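Stalodance Two-Arm Bench - Set-up Guide for the Paper Study
Section 4: Preparing the bench and recording trials
Revision 11/11/2018

Search this guide Enter a term Go

This section is for groups who want to repeat the paper handling study from our laboratory in Emville. It assumes that both arms are already mounted and that you completed the joint check in Section 3. If you use the Toledo controller instead of the Curham one, please read Appendix B first, since the names of the menus are different.

4.1 Before you switch on

1. Check that both arm bases are tight on the rail. Push each base by hand; it must not move.
2. Follow each cable from the base to the wrist. Bend the elbow slowly through its full range and look for any place where the cable is pulled.
3. Clean the tabletop with a dry cloth. Do not use polish.
4. Close the lamp covers and wait until the light is stable.

CAUTION: Keep your hands outside the walls when the motors have power. The emergency stop removes power from the motors, and a raised arm can then drop.

4.2 Starting the arms

1. Switch on the controller, then the left arm, then the right arm.
2. Select "Home both". The arms move one after the other.
3. Open both grippers and bring them over the middle of the table.
4. Start the overhead view and the wrist view. Compare the clocks of the two streams. If the difference is more than 80 milliseconds, restart the streams.

Note: In the first version of the study we homed both arms at the same time. We do not recommend it - the wrists can meet when they start from a low position.
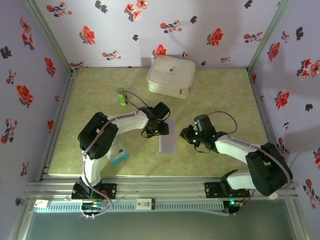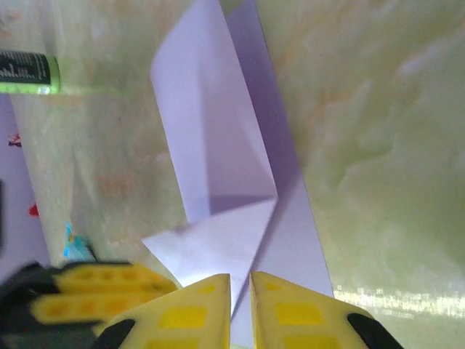
4.3 What the trials measure

The policy is trained to handle thin sheets with two grippers, and the main difficulty is to estimate where the top layer ends. In our tests most of the errors came from this estimate and few came from the motion itself. Sheets with overlapping layers are therefore scored separately from flat ones. The wrist view is important for this: with the folded white paper, the triangular flap is brighter than the panel above it, and the layer behind the panel is darker. The depth estimate alone did not separate these layers in our data, so the model also receives the brightness values. The glare at the lower right of the same view is a different matter. Bright pixels of this kind were sometimes labeled as paper, and you should mask them before training.

4.4 Recording a trial

1. Enter the sheet type and the trial number.
2. Place the sheet within reach of both arms.
3. Press "Record" and wait for the tone before you start the policy.
4. Let the policy run until it stops by itself. Press "Abort" only if there is a risk of damage.
5. Mark the result as complete, partial or failed. A sheet which is torn is always failed, also when the final shape is correct.
6. Save the trial and return the arms to home.

Our training set has 1,000 trials and the test set has 500. We collected the test set in September, after the training was finished. Please do not move trials from one set to the other - the scores can no longer be compared with ours if you do this.

4.5 If the scores are low

- Many partial results: repeat the wrist calibration (Section 3.6).
- Sheet is torn near the edge: reduce the closing force by one step and record a new short series.
- Layers are confused: check the exposure of the wrist view. It must be fixed, not automatic.

For the format of the result files, see Section 5.

We use cookies to remember your language and your last opened section. Accept Settings

Stalodance Documentation | Contact | Copyright 2018 | Back to top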